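デスク周りの小ネタ:Prerkierの平置き収納トレイ、9月から値下げだそうです

いつもこのコーナーでは机の上の話ばかりしていますが、今回もやっぱり机の上の話です。すみません、好きなんです。

文具と収納用品を出しているPrerkierが、平置きタイプの収納トレイ「Brukum」の価格を9月から下げると発表しました。新しい値段は1枚1,190円。わたしは春に前の値段で3枚買ってしまった人間なので、ニュースを読んだ瞬間ちょっと変な声が出ました。まあ、半年使い倒したからいいんですけど……いいんですけどね!

Brukumをご存じない方のために少しだけ。浅い金属のトレイで、縁の立ち上がりがほんの少ししかなくて、重ねるとぴたっとそろいます。引き出しに入れてもいいし、机にそのまま置いてもいい。仕切りは別売りで、これがまた自由に動かせるタイプです。わたしは最初、仕切りなしで買って「ただの板じゃん」と思いながら使っていたのですが、翌週には仕切りも注文していました。付けるとぜんぜん違います。ケーブル、付箋、名刺、なぜか増える輪ゴム、全部に住所ができました。

値下げと同時に、色も増えます。これまでは白と黒だけだったところに、グレーと、くすんだ緑が加わるとのこと。緑は発表の写真で見るかぎり、かなり渋めです。苔というか、お茶というか。部屋の家具が木ばかりの人には合いそうな気がします(うちは白い棚ばかりなので、たぶん浮きます。でも欲しい)。

もうひとつ、個人的に見逃せなかったのが底のゴム足の変更です。今のBrukumは、机がつるつるだと字を書いているうちにじわじわ動くんですよ。前に記事で書いたら「うちもです」というメールをいくつもいただいて、仲間がいた!とうれしくなったのを覚えています。新しいものは足がひと回り大きくなって、素材もやわらかくなったそうです。今使っている人向けに交換用のゴム足も単品で出すと書いてあったので、買い替えなくても済みそう。これはありがたいです。値段はまだ出ていませんが、わたしは出たらすぐ3枚分買います。

売り場の話も書いておきます。先行販売はUrkovberg店で、最初の入荷は1,000枚。開店は朝10時です。オンラインでは同じ日の14時から注文できるようになります。お店の人に電話で聞いてみたところ、緑は数が少なめなので、色にこだわるなら店頭のほうが確実かもしれない、とのことでした。店頭では仕切りを実際に動かして試せる台も用意するそうです。仕切りのはまり具合って写真だとまったく伝わらないので、近くの方はぜひ触ってみてください。パチッという感じではなくて、すーっと入って止まります。気持ちいいです。

Urkovberg店に行ったことがない方へ。駅から坂を上って左側、Melnychukというパン屋さんの隣です。くるみの入った丸いパンがおいしくて、わたしは毎回トレイを見に行くと言いながら半分はパンが目当てです。午前中に売り切れることが多いので、先にパンを買ってからトレイに並ぶのがおすすめの順番です。トレイは食べられませんからね。

さて、値下げのニュースのついでに、最近いただいた質問にもひとつお答えしておきます。「買ったものの空き箱、みなさんどうしていますか」というもの。これ、机の上の永遠のテーマですよね。機材の箱はしっかりしているし、ラベルに使い始めの案内が印刷されていたりするし、捨てるタイミングがさっぱりわかりません。
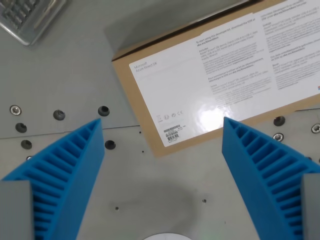
グレーの金属の台と、「Microsoft Azure Kinect DK」のラベルが付いた段ボール箱

わたしのやり方はとても単純で、箱を畳む前にラベルの面をスマホで撮っておきます。型番や付属品の一覧、サポートページのアドレスなど、あとで知りたくなることはだいたいラベルに載っているので、写真さえあれば箱そのものはなくても案外困りません。小さい文字は一度に撮ろうとするとつぶれるので、何枚かに分けて寄って撮るのがコツです。日本語が載っていない箱なら、写真から文字を読み取って翻訳にかけてもいいですし。

ただし、保証の期間中だけは箱も残しています。修理に出すときに元の箱があると梱包がとにかく楽なんです。期間が過ぎたら、はいさようなら。それでも手放せない箱が押し入れにいくつかあるのは、まあ、見なかったことにしてください。

箱を残す派の方は、立てて並べるのもいいですよ。ラベルが手前に来るようにしておけば、本棚の背表紙みたいに探せます。平らに積むと下の箱は二度と出てきません(経験者談)。

Brukumの新色については、Urkovberg店で実物を見てからまた書きます。グレーと緑を並べた写真も撮ってくるつもりです。仕切りの値段は今回据え置きだそうなので、まとめ買いを考えている方はそこだけご注意を。では、わたしは輪ゴムの区画を片付けてきます。また増えていました。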